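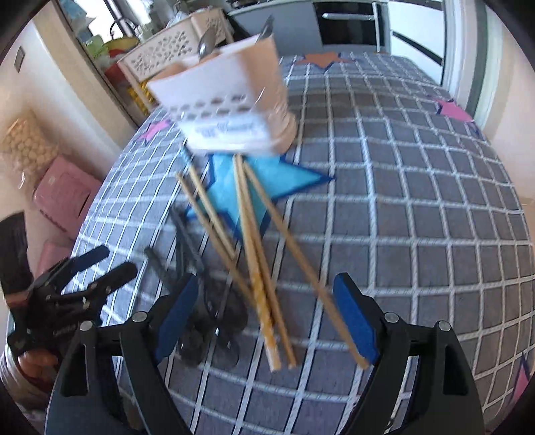
Chopsticks over the star tablecloth, as seen from the gripper.

From: Bronisława Szewczyk
To: mevow-users
Date: Sunday, February 25, 2018
Subject: Re: [mevow-users] dropped segments when things move fast

Hi all,

Thanks for the quick reply, and sorry for taking the weekend over mine. I wanted to go through the logs properly before I said anything silly in public. Quoting the useful part so it stays in one place:

> Are you sure it's the tracker losing the camera pose? From the plots
> you sent, it looks more like the segmenter is cutting the episode when
> the blur score goes over the limit. Those are two different things and
> they get fixed in two different files. Try running the same recording
> with the cutter turned off and see if the pose track is still there
> underneath. Also, which lens model are you using? The default one is
> pretty bad near the edges.
>
> Soriano

So, you were right about the first half and I was right about the second half, which I'm counting as a draw.

I turned the cutter off and ran the whole thing again. The pose track is there underneath, mostly! It gets a bit wobbly when the wrist turns quickly, but it comes back by itself and the loop at the end closes fine. All this time I'd been digging around in the tracker config and the tracker was doing its job. The segmenter sees a blurry frame, decides the data is junk, and chops. And of course the blurry frames are the ones I want, because that's where the sticks are leaving the fingers. Look at the picture at the top: the chopsticks are smeared, and so is the utensil caddy behind them, but the star tablecloth gives you plenty to hold on to, and I'd call that a perfectly good frame for learning a release. The cutter throws it out.

What I did for now is ugly. In the episode splitter I swapped the single blur score for one that skips the middle of the image, between the fingers, and only looks at the rest. My thinking was that whatever you're holding or letting go of is going to be blurry anyway, so why let it vote. The recording I've been testing on is 1,761 frames long. With the old score it came out in a pile of short scraps, and with the new one it comes out as 2 episodes, split where I did put everything down and start over. I haven't checked it on anything with a plain table. I suspect it'll be worse there, with the pattern not around to help the tracker.

It does still cut too eagerly if the whole camera moves fast, and I don't have a good idea for that yet. I tried asking the tracker how many points it had matched and only cutting when that got low, but the number jumps around so much from frame to frame that I'd need to smooth it, and then the cut lands late. If somebody has already been down this road please tell me where it goes.

On the lens model - yes, I was on the default, and yes, it's bad. The tablecloth has a grid of thick white lines on it, and toward the edges of the picture they bend a lot, so it's a nice free check. After undistorting with the default, the lines in the middle were fine and the outer ones still bowed. I switched to the fisheye one from the Bavholm branch and they came out much straighter. I wouldn't use a tablecloth to calibrate (it's only cloth, and I don't trust the print), but for a quick look at whether your numbers are sane it beats digging out the checkerboard.

One more thing, which might be its own thread. The second gripper shows up at the left side of the view, and so does part of the person holding it, and the feature mask doesn't know about either. The mask only covers the camera's own fingers. So the tracker happily picks up points on the other gripper and then gets confused when they wander off. I painted out the left edge by hand for this recording and it helped, but that's no use once the other hand moves across. Has anybody hooked the two pose streams together, so each one can mask out the other? The Tirholm people talked about it last April and I never saw any code.

Oh, and the queue size. I had max_features at 2,000 and also had the frame buffer at 2,000, and spent most of an evening changing the wrong one. Could we please give those different defaults?

I'll clean up the blur patch and send it to the list once it has a proper config switch. If you want the ugly version sooner, write to me and I'll mail it over, with the usual warning that the variable names are terrible.

Bronisława

Contact the list owner | © Mevow mailing lists | Back to top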